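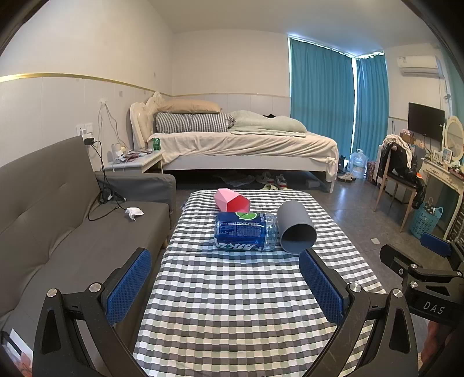 ## How a gripper holds things

A gripper is the part of a robot that does the job of a hand. Many grippers have only two fingers. The fingers open, move to each side of an object, and close. This page belongs to the Sellel home build notes and covers the fingers, the pads, and the first tests on a table.

## Fingers and pads

Each finger has two main parts. The jaw is stiff. It carries the force from the body of the gripper to the object. The pad is the part that touches. The pads on this build are blue, and they have a texture.

Texture helps with friction. Friction is the force that resists sliding when two surfaces press together. Rub your palm on a smooth table, then on a towel. The towel resists more. If there is too little friction between pad and object, the object slides out, even when the fingers are closed.

Squeezing harder also raises friction, up to a point. A plastic bottle bends when it is squeezed too hard. Grip force therefore has two limits:

- **Low limit:** the object slips.
- **High limit:** the object is crushed or dented.

A good setting lies between them, and it is different for each object.

## Choosing test objects

Our test set includes a gray cup and a clear plastic bottle, both lying on their sides. A round object on its side can roll when one finger touches it before the other. To avoid this, line up the middle of the gripper with the middle of the object, then close both fingers together.
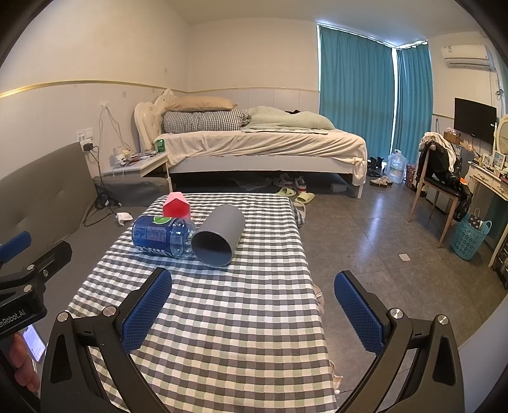

The direction of the grip matters too. A cup can be held across its outside, or with one finger inside the opening and one outside. The second way needs less room between the fingers, but one pad must fit inside the cup.

A box with flat sides is easier. Flat pads press against flat sides over a wide area, and the box does not roll.

## Try it yourself

You need two wooden spoons, some tape, and a plastic cup.

1. Hold one spoon in each hand and lift the cup.
2. Wrap tape around the spoons with the sticky side out. Lift again.
3. Put the cup on its side and repeat.
4. Write down which lifts slipped.

Do 5 lifts for each setup. One lift is too few, as a single result may be luck.

## Words to know

**Jaw:** the stiff part of a gripper finger.
**Pad:** the surface that touches the object.
**Grip force:** how hard the fingers press.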